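Search this journal Enter keywords Go

3.2 What people told us about chores

I went into the Hurport survey thinking folks would gripe about dishes. Nope! We got 2731 usable replies, and the small wipe-down jobs came up again and again (my coauthor Jad Sayegh had called it).

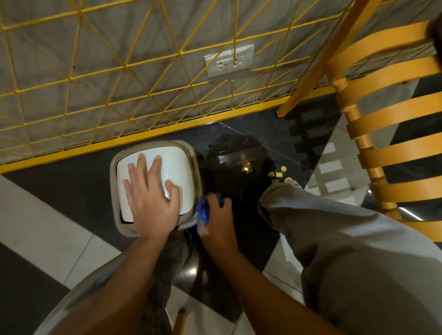
Figure 2. Wiping the edge of a lid with a blue cloth.

We asked when people clean, and who they think notices. Renters wrote way more than owners did.

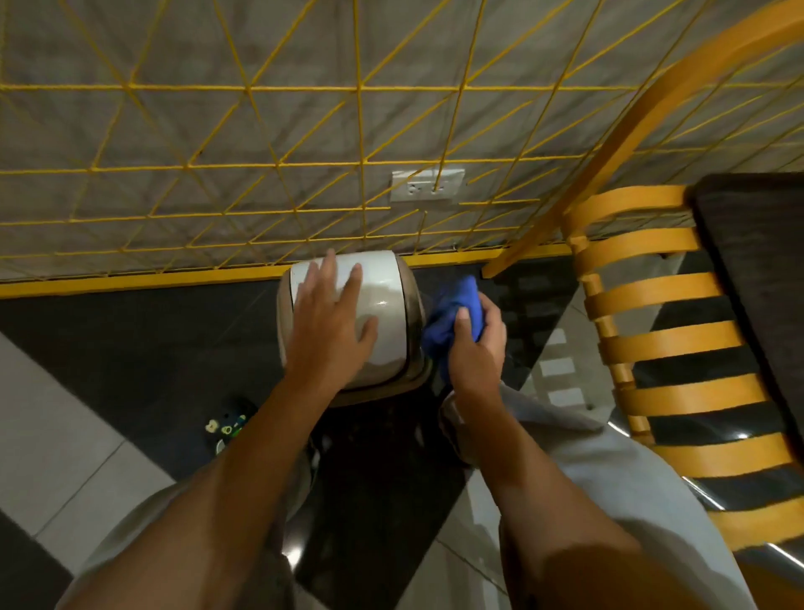 Household Studies

I coded 800 of the comments by hand, which ate most of July, and guilt was everywhere in them 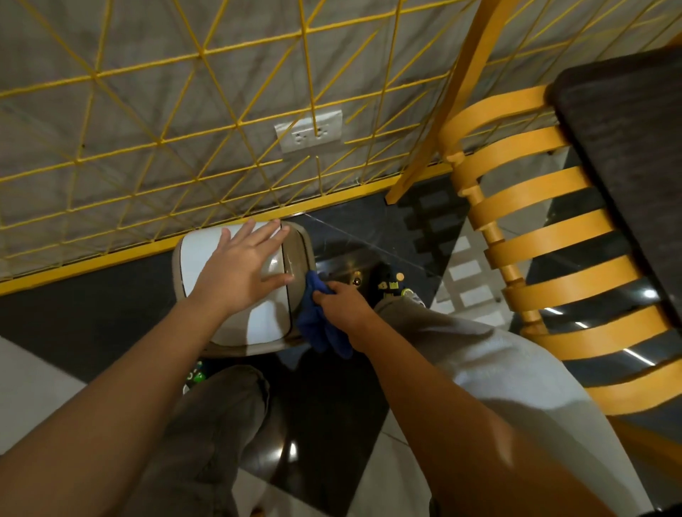

but so was a kind of quiet pride, and I'd like to dig into that in Section 4.

Shares 12 Comments 3

Related articles
Najjar, G. Sharing a kitchen in Druston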